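Milholm, Version 2: die Landebahn und was sonst noch fehlt

Seit März baue ich an Milholm, einem kleinen Inselflugplatz für den Flugsimulator. Die erste Version ging im Sommer raus und wurde bis heute 838 Mal heruntergeladen. Das ist für einen Platz ohne Linienverkehr mehr, als ich erwartet hatte. Entsprechend kamen auch Rückmeldungen, und die meisten davon waren berechtigt.

Der häufigste Punkt war die Bahn. In Version 1 liegt sie völlig eben in der Landschaft, weil ich das Gelände darunter mit einem einzigen Polygon plattgedrückt hatte. In Wirklichkeit fällt sie nach Westen hin deutlich ab. Wer mit einer kleinen Maschine von der Seeseite kommt, merkt das im Anflug sofort, im Simulator war davon nichts zu spüren. Ich habe das Höhenmodell jetzt neu eingelesen und die Bahn in 6 Abschnitte geteilt, die jeweils eine eigene Neigung haben. An den Übergängen gab es anfangs kleine Stufen, über die das Bugrad gesprungen ist. Mit etwas mehr Überlappung sind sie weg.

Der zweite Punkt waren die Texturen am Vorfeld. Die hatte ich in Plakton gemalt, und zwar in einer viel zu hohen Auflösung. Auf meinem Rechner lief das, bei anderen brach die Bildrate ein, sobald das Tankhäuschen ins Blickfeld kam. Das Tankhäuschen hat jetzt eine kleinere Textur und 4 Detailstufen, der Hangar ebenfalls. Aus dem Cockpit sehe ich keinen Unterschied. 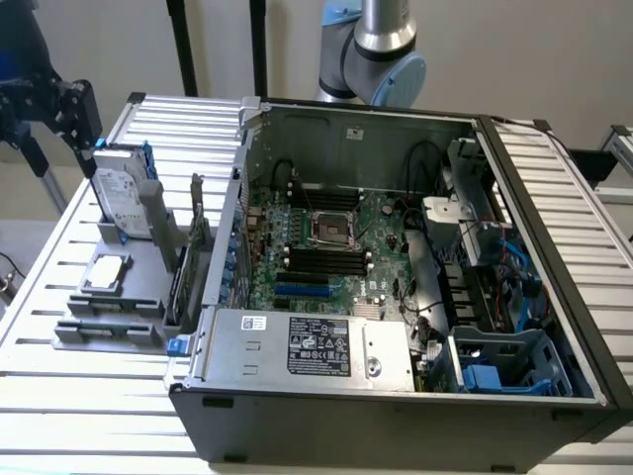

Chun-yin Lai
21.11.2025 · Abgelegt unter: Szenerie, Milholm

Schwieriger ist die Sache mit der Beleuchtung. Es gibt am Platz eine Randbefeuerung, aber auf den Fotos, die ich habe, erkennt man nur die Hälfte der Lampen. Die übrigen habe ich nach Abstand gesetzt. Ein Leser schrieb mir, dass am östlichen Ende zwei Lampen zu viel stehen. Das kann sein. Ich lasse es vorerst so, bis ich eine brauchbare Aufnahme von dort finde. Wer bei Dämmerung mal auf dem Platz war und Bilder gemacht hat, darf sich gern melden.

Zum Windsack: Der dreht sich jetzt richtig herum. In Version 1 zeigte er gegen den Wind, was bei der Wahl der Landerichtung eher ungünstig war. Der Fehler lag an einer vertauschten Achse beim Export und war in zwei Minuten behoben, gefunden habe ich ihn erst nach einem ganzen Abend.

Geflogen bin ich zum Testen fast nur mit der Boros, also dem leichten Hochdecker, den die meisten wohl für solche Plätze nehmen. Mit vollen Tanks braucht sie bergauf etwa zwei Drittel der Bahn. Das deckt sich mit dem, was mir ein Pilot geschrieben hat, der dort öfter landet. Mit größeren Maschinen habe ich es nicht probiert – der Platz ist dafür auch nicht gedacht.

Noch offen ist der Weg vom Hafen herauf. Bisher endet er an der Grenze meines Luftbilds mitten in der Wiese. Ich habe inzwischen ein zweites Bild, das aber zu einer anderen Jahreszeit entstanden ist und farblich nicht passt. Das Angleichen ist mühsam, und aus der Platzrunde sieht man die Kante nur, wenn man weiß, wo sie ist. Kommt also später.

Version 2 ersetzt den alten Ordner komplett. Bitte die alten Dateien vorher löschen und nicht überschreiben, sonst liegen zwei Höhenprofile übereinander und die Bahn flimmert. Die Autogen-Häuser im Dorf sind unverändert.

Danach ist Brillby dran, der Nachbarplatz auf dem Festland. Dort gibt es eine Graspiste und eine Halle. Das Modell der Halle ist fertig, für die Piste fehlt mir noch eine Textur, die von oben nicht wie ein Teppich aussieht.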